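Nach dem Update: Termine buchen mit der Praxis-App

Seit August läuft die Terminvergabe bei meinem Hausarzt nur noch über Povby. Am Telefon kommt eine Ansage, die auf die App verweist, dann wird aufgelegt. Ich habe sie also installiert, 281 MB.
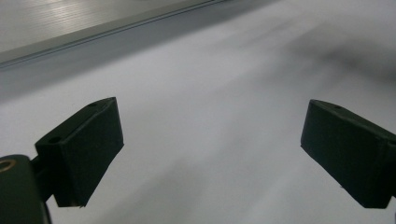
Die Anmeldung hat 35 Minuten gedauert. Der Code per SMS kam erst beim fünften Versuch, und beim Einlesen der Gesundheitskarte stürzte die App zweimal ab. Danach ging es -- Termin gesucht, Termin bekommen, Erinnerung am Vorabend.

Was mich stört, ist der Datenschutz. Povby will Zugriff auf die Kontakte und den Standort. Beides lässt sich ablehnen, der Schalter dafür steckt aber im dritten Untermenü. Maëlys Moulin hat mir in den Kommentaren zum letzten Beitrag geschrieben, dass ihre Praxis Cuton benutzt und dort nur Name und Geburtsdatum verlangt werden. Getestet habe ich das noch nicht. 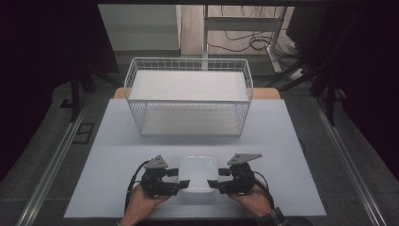

Weißer Drahtkorb auf dem Tisch, davor ein kleiner Kunststoffbehälter

Rezepte kann man über Povby auch bestellen. Bei mir stand die Anfrage zwei Tage auf "in Bearbeitung", dann bin ich hingegangen.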